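Putting the Weights Back

The gym at Findach opens onto a floor that many members remember before they remember the machines. It is marble, laid in large square tiles, most of them white with gray veining and a few of them darker gray. The building was a showroom before it was a gym, and the owners kept the floor when they took the lease. Rubber mat went down where the heavy equipment was going to stand. The rest was left as it was.

That decision shapes a lot of what happens there at closing time. Rubber forgives a dropped plate. Marble does not, and the cost of replacing one cracked tile in March was $269, not counting the day that corner was roped off. After that a notice went up by the water fountain. It has 6 lines on it, and the first one says to put back what you took out.

Most people who lift weights think of plates as part of the exercise. They are also a storage problem. A small gym can own 1,000 pounds of them before it has bought a second bench, and every piece has to live somewhere it can be reached, carried from and carried back to. At Findach the answer is pegs. Plates hang on the rack itself, close to where they will be used, and the small ones go back last.

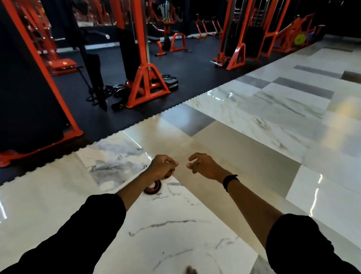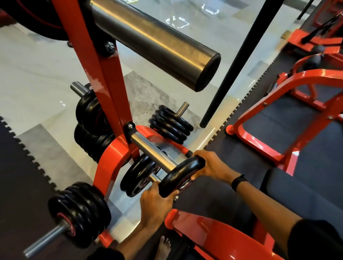
The order matters more than newcomers expect. Big plates should go on the low pegs, where nobody has to lift them past the waist. If a light plate goes on first and three heavy ones are pushed up against it, the next person who needs the light one has to unload the whole peg. Multiply that by an evening and you get plates left leaning against walls.

Two hands is the rule for anything over 5 pounds. One hand goes under the rim to carry the weight and the other steadies it higher up. The hole is lined up with the tip of the peg, and then the plate is slid on – not thrown – until it meets the one behind it. Rubber-coated plates are quieter than bare iron, but they drag on the metal a little and need a firmer push. Fingers stay on the rim and out of the space between plates, which is where most of the pinches happen.

Small discs are the ones that go missing. They roll under benches, end up in gym bags by mistake, or get left on the floor beside a machine where they are easy to kick. Trokimham, a larger club across town, keeps its small plates in a shallow tray at the front desk and signs them out. Members at Pilon tried the same thing and gave it up after a few weeks because the line at the desk got too long. Bíró, the smallest of the local gyms, painted a shelf yellow and hoped for the best, and it has lost very few.

Shoes are another subject. The notice at Findach asks for closed shoes when plates are being moved, and the request is repeated in the member handbook. Some lifters prefer to train without them for balance.

Cleaning is done after the plates are up. The mat gets a stiff broom and then a damp mop, with extra attention to the jagged seams where chalk collects. The marble gets a dry microfiber pad first, then a mild soap made for stone. Vinegar is kept well away from it.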